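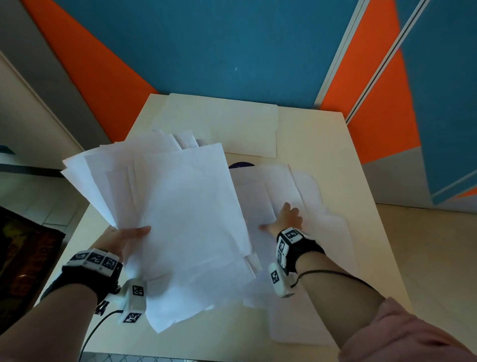

紙束の取り分け作業。両手首に正方形マーカー付きの計測具を装着

スコルビー手作業記録(Skollby)は、ロボットの学習用に人間の両手作業を集めた実演データ集、およびその収集事業の名称。紙、布、袋など形の定まらない物の扱いを主な対象とする。収集用の装具はヴォルネオ(Vorneo)が製作、配布と索引の管理はラクロワ(Lacroix)が担当。

概要
ロボットを遠隔操縦して手本を録る方式と違い、作業者が自分の手で普通に作業し、それを頭部の高さから撮影する。手首と指の位置は装具のマーカーから計算。機体を用意しなくてよいため収集が速い。反面、人の手とロボットの手先では指の数も力の出方も違い、変換の段階で捨てられる記録も多い。
初版の公開は2018-05-15。収録数は678件、うち紙類が78件。残りは布類、袋類、食器類など。

装具
手首に黒いバンド、その上に白いモジュール。モジュールの面には白黒の正方形マーカーが印刷されている。手の甲や指の側に付ける小型の部品もあり、手首だけでは分からない手の向きを補う。有線式。ケーブルは前腕に沿わせるか、机の手前に逃がすのが標準とされる。
マーカーは一つでも映っていれば位置の推定自体はできるが、精度は落ちる。複数の面に分けて貼るのはこのため。袖がかぶると検出が切れるので、作業者は袖を肘まで上げる決まり。

紙の課題
もっとも手間のかかる課題群。乱れた紙の山から束を持ち上げる、残りを反対の手で押さえる、向きをそろえる、書類挟みに入れる、など。枚数は指定しない。つかむ厚さも作業者まかせ。
紙が難しいのは重なりの境目が見えにくく、白い紙どうしだと画像から一枚を切り出せないこと。束がたわむと指も隠れる。押さえる側の手は動きが少ないが、これを省いた学習では下の紙まで引きずる失敗が増えたため、第二版から両手の記録が必須になった。

収集の手順
一件の長さは最大480秒。開始時に両手を机の上で開き、マーカーの検出を確認してから作業に入る。やり直しは可、ただし記録は止めない。落とす、つかみ損ねる、持ち替えるといった場面もそのまま残し、あとで区間ごとに札を付ける。札は全部で14種類。「つかむ」「押さえる」「引く」「そろえる」など動詞で統一されてている。
机の色、背景、照明の指定はなし。初版では背景布を使ったが、布のない部屋で学習結果の成績が大きく落ち、12月の改訂で廃止。以後は片付いていない机の上での収集も認められた。

利用
スカヴェッティ(Skavetti)の双腕機で、書類の仕分け動作の事前学習に使われた例がある。人の記録だけで学習した場合、束に手を伸ばすまでの動きは安定、つかんだ後が弱い。実機の記録を少量足すと改善する、との報告。ほかに手の姿勢推定の評価用としても使われる。

問題点
・力の情報がない。押さえの強さは画像から推測するしかなく、紙の課題で特に響く。
・マーカーが画像に映り込むため、装具なしの手に対する認識が悪くなる場合がある。マーカー部分を塗りつぶした版も配布されているが、境目が不自然との指摘あり。
・区間の札が作業者ごとにぶれる。「引く」と「持ち上げる」の区別はとくにあいまいで、第三版で両者を統合する案が出てい る。
・左利きの記録が少ない。

版
初版:片手のみの記録を含む。現在は配布終了。
第二版:両手必須。背景布の廃止。
第三版:準備中。無線の装具に切り替える予定だが時期は未定。

関連項目
模倣学習/実演データ/基準マーカー/双腕ロボット/柔軟物の操作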